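The Tamell All-Season Duvet

King size, 10.5 tog combined
Code: 485
Made for us by Taheri
In stock at our Stemden shop and online

We've sold duvets for a long time and this is the one we get most excited about. The Tamell is really two duvets in one: a light 4.5 tog for summer and a 6 tog for spring and autumn, and when the nights turn properly cold you fasten the pair together and sleep under both. Taheri have been making it for us for five winters now and it gets a little better every time they send a new batch!

The filling is a hollow fibre, so it suits anyone who can't get on with feathers, and it's stitched into small square pockets that stop it sliding down to your feet by Christmas. The pockets on the two layers line up with each other, which sounds like a tiny thing until you've slept under a pair that don't (lumpy in the middle, chilly down the sides). The outer fabric is a soft brushed cotton. It doesn't rustle, and it feels lovely straight away, even before you've put a cover on.
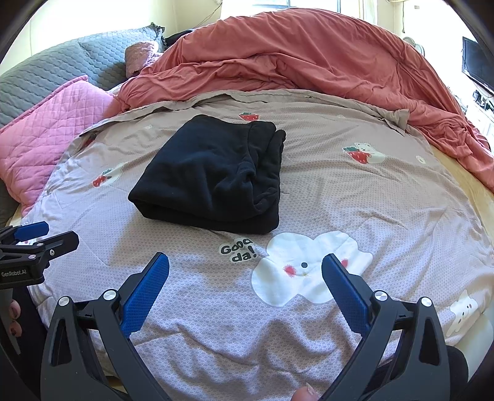 Joining the layers takes a couple of minutes. There are press studs at each corner and along both long sides – start at the top corners, work your way down, and give the whole thing a good shake at the end. If you've struggled with ribbon ties in the past you'll be very happy with these. They hold well through a restless night and they come apart with a firm tug when it's time to put the thicker layer away.

Sizes

Single: 135 x 200cm
Double: 200 x 200cm
King: 225 x 220cm
Super king: 260 x 220cm

Do measure your mattress before ordering. A lot of our customers like to go one size up, especially on deep mattresses, and we think it looks much more generous that way (and it puts an end to the tug of war at three in the morning). You'll need covers to match the duvet size, though, so have a look in the airing cupboard first.

Washing and drying

Both layers can be machine washed at 40 degrees. Wash them separately. A single or double layer should fit a normal home machine, but for the king and super king a launderette drum is a better bet. Tumble dry on low with a couple of clean tennis balls, and take it out halfway through to shake the filling back into its corners. It must be completely dry before you store it. No bleach, no fabric softener and please don't iron it.

Storage

Each duvet comes with a zipped cotton bag that holds one layer comfortably. We'd steer you away from vacuum bags – they're wonderful for jumpers, but a hollow fibre filling that's been squashed flat until February takes ages to plump up again.

Goes well with

Plasar mattress protector, quilted, all sizes
Plasar pillow pair, medium or firm

Delivery and returns

Orders go out from Stemden by tracked courier. Unused duvets can come back to us in their original bag. Page updated November 2023.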